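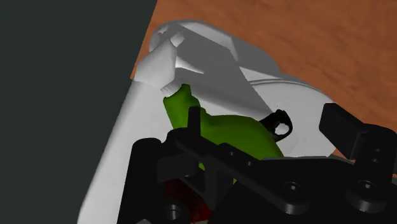

How often should a shared kitchen be cleaned from top to bottom? Every ten weeks, in the view of Aniela Kalinowski, with a short wipe-down at the end of each day in between.

Ms. Kalinowski has managed housekeeping at the Trurnik residence in Ukville for most of her working life. The building has 136 rooms and a shared kitchen on every floor. She spoke with the residents' bulletin on 14th October, shortly after the autumn deep clean had been completed on the upper floors.

The current schedule replaced one under which each kitchen was cleaned thoroughly twice a year. Ms. Kalinowski said the older arrangement was hard on both staff and residents. "By the time we came to a kitchen, the grease behind the stove had set like varnish," she said. "Two people would spend a whole day on one room, and the residents would be eating sandwiches in the hallway."

Under the present system a kitchen is closed for one morning only. Residents receive written notice a week in advance and are asked to empty their shelves the night before. Compliance is good on most floors, she said, although the fourth floor has required reminders. Food left in the refrigerator is boxed, labeled and kept for two days.

Asked which task is most often neglected, Ms. Kalinowski named the extractor filters. "People look at the counter and the sink. They do not look up," she said. Filters are now soaked overnight in hot water and washing soda, then rinsed and left to dry before they are put back. The building holds 37 spare filters for this purpose, so that no kitchen is without one while the others are soaking.

She was cautious on the subject of strong products. The residence gave up bleach in the kitchens several years ago, following complaints about the smell, and keeps it for the ground-floor washrooms. Most surfaces are cleaned with dish soap and a damp cloth. Lime on the faucets is treated with diluted vinegar, left for ten minutes and wiped away. "I tell new staff to read the label and then to wait," she said. "They spray and wipe in the same second. The product has no time to do its work." Products are never mixed, and nothing is poured into an unmarked bottle.

The cost of the program was raised at the August residents' meeting. Supplies for the kitchens came to $2906 over the past year – a little less than under the former schedule, according to the figures presented there. Ms. Kalinowski attributed the difference to buying concentrate in large containers from a local supplier, Divard, and to washing cloths on site.

She was asked whether residents could reasonably be expected to do more. "They could dry the sink," she said. "A dry sink does not smell, and it does not stain. My mother taught me that in a kitchen half the size of this office."

The next round begins on the first floor. The Stępień annex, which has its own entrance and a single large kitchen, will be added to the schedule this winter. Residents of the annex who would prefer a weekday morning to a Saturday are asked to leave a note at the front desk.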